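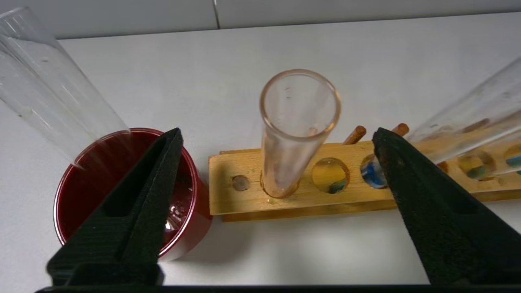 When should a gripper be taken out of service for inspection?

A gripper should be taken out of service after any contact with broken glass, after any drop of a held item, and in every case once it has completed 150 hours of handling. The shortest of these intervals applies.

The question was raised by several member laboratories during the review of the Dasard Guideline on Automated Handling of Laboratory Glassware. The revised text takes effect in October and replaces the version now in use at the Kerkitz and Plomanberg sites. Laboratories that have adopted the guideline under a local name should check that their own documents refer to the new edition.

The main changes concern fingers and contact surfaces. Ridged or textured fingers remain acceptable for test tubes, provided the texture is even over the full length of the contact area. Fingers with chips, glazed patches or embedded glass must be replaced as a pair. Replacing a single finger is no longer permitted, even where the other shows no wear.

Section 5 sets out new limits for work near open vessels. When a tube is tilted over a cup or beaker, arm speed may not exceed 80 millimeters per second, and the tube may not touch the rim of the receiving vessel. Operators should confirm the position of the rim at the start of each run and again whenever a vessel is exchanged. Training runs are to be carried out with empty glassware until the supervisor has signed the release form.

Racks are covered for the first time. A rack used with an automated arm should be fixed to the bench or placed against a stop. Tubes that are not standing in a hole must be treated as loose items, and the arm may not pass over them at low height – a point on which the earlier edition was silent. Wooden racks may continue in use for dry work. They should be withdrawn if the holes have become oval or if the pegs can be turned by hand.

Of the comments received during the review, 87 dealt with record keeping. The log sheet has been shortened as a result and now fits on one page. It asks for the arm number, the finger set, the hours of handling and the reason for each stop. Entries may be made on paper or electronically, but the two systems should not be mixed within one laboratory.

The Ní Bhriain training unit will offer a half-day course on the revised text. Sites wishing to reserve places should write to the guideline office by the end of September. Printed copies are available on request – one per laboratory.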